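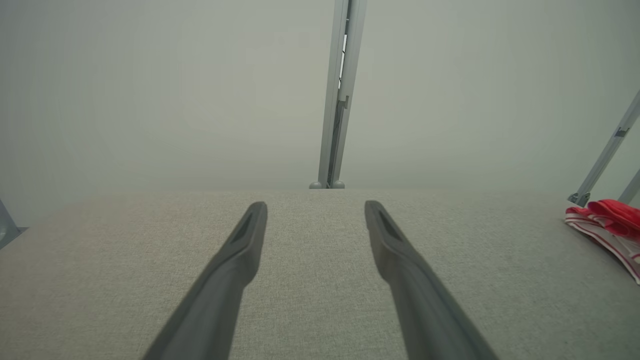 La pinza abierta sobre la mesa de trabajo, con el paño rojo y blanco a la derecha.

Acta de la reunión del club de robótica Trusitz
29 de noviembre de 2021

Asistentes: Negin Ansari (coordinación), los dos equipos de segundo curso y varias familias que quisieron acompañarnos, a las que agradecemos de corazón la visita y las empanadas.

Se abre la sesión con la lectura del acta anterior, que se aprueba con una corrección: el equipo que ganó la prueba de trazado se llama Futia y no «Fútia», con tilde, como pusimos por descuido. Quedan pedidas las disculpas.

1. Marcha del proyecto de plegado
El equipo Grakex cuenta en qué punto está el ejercicio del paño. Llevan ya 613 intentos anotados en el cuaderno y están muy contentos (se les nota, y da gusto verlos), aunque reconocen que agarrar la tela por una esquina se les resiste bastante más que agarrarla por el centro. Cuando el paño queda arrugado en un montón, la pinza suele coger varias capas a la vez. Proponen dedicar las próximas sesiones solo al agarre y dejar el doblez para más adelante. Se conversa largo y tendido y se acepta la propuesta.

Una de las madres pregunta si no sería más sencillo empezar con una tela más rígida. Negin responde que lo probaron en octubre con un mantel individual y que salía bastante bien, pero que las bases del concurso piden tela blanda, así que conviene acostumbrarse cuanto antes.

2. Vista desde la muñeca
El equipo Futia comenta que, con la cámara de la muñeca, las puntas de los dos dedos se distinguen bien sobre el gris claro de la mesa, y que eso les ayuda mucho a centrar el movimiento. Piden que nadie cambie la tela que cubre el tablero hasta después del concurso, ni siquiera para lavarla. Se acuerda así, con el ruego general de merendar en la otra sala.

3. Concurso Halvorsen
Se celebrará en enero. Nos han concedido 8 plazas y, como somos más, se habla con calma de cómo repartirlas. Tras escuchar a todo el mundo se decide que vayan cuatro personas de cada equipo y que los demás participen en la preparación y viajen como público quienes puedan. Negin recuerda que las autorizaciones firmadas deben entregarse antes de las vacaciones y que todavía faltan dos.

4. Cuaderno de pruebas
Se insiste, con cariño, en que cada intento se apunte en el momento y con letra legible. Hay páginas enteras de la semana pasada en las que no se sabe si pone «suelta» o «sujeta», que para lo nuestro es bastante diferente.

5. Ruegos y preguntas
Se pide otra regleta para la zona de los portátiles. Las familias ofrecen dos coches para el viaje. Se agradece muchísimo y queda pendiente concretar los horarios.

Sin más asuntos que tratar, se levanta la sesión. Toma nota y redacta el acta Negin Ansari.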